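Can a robot tidy a workbench yet?

Cillareo makes control software for small robot arms, and its engineers are usually asked one thing first: when will the machine do the dishes? We put it to the company's project lead, who asked to be quoted by role only.

"Not soon," the lead said. "Dishes are hard. We're working on putting things in trays."

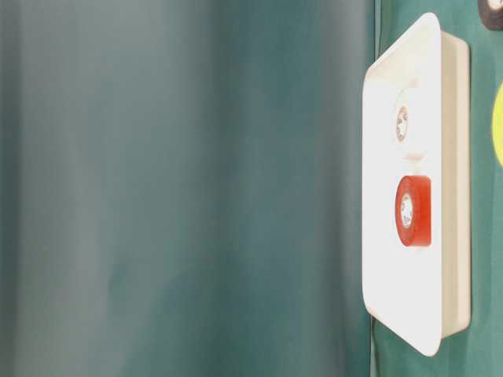
Tidying is the job that customers such as Bolton, a hardware distributor, keep asking for. Goods come back to the counter mixed up and a clerk sorts them between other tasks. The lead calls tape a fair place to begin. A roll has a hole to grip by and doesn't break, but a white roll on a white tray is difficult for a camera to pick out, while a red one beside it is easy. "People see the shadow and the cardboard core and they know. The software has to learn that."

The team logged 461 practice runs in February and wants 1,000 before it shows the work to Bolton again. A person clears the same bench in 28 seconds. The arms take 8 minutes on a good run.

"Speed we can fix," the lead said. "What costs us is recovery. A roll tips over, or two of them overlap, and the arm has to decide what to do about it."

Rolls of several colors lying on a cloth, some of them under the arm itself, are harder than they look, the lead said. The arm blocks its own view, so the software has to remember what it saw before it reached in. 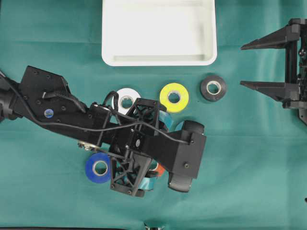 What comes next

Didico, which runs repair shops, has asked for a version that returns hand tools to drawers. The lead would take that over laundry. "Shirts change shape every time you touch them. A wrench stays a wrench."

Would the lead buy one for home? "For the garage, maybe. I'd still fold my own towels."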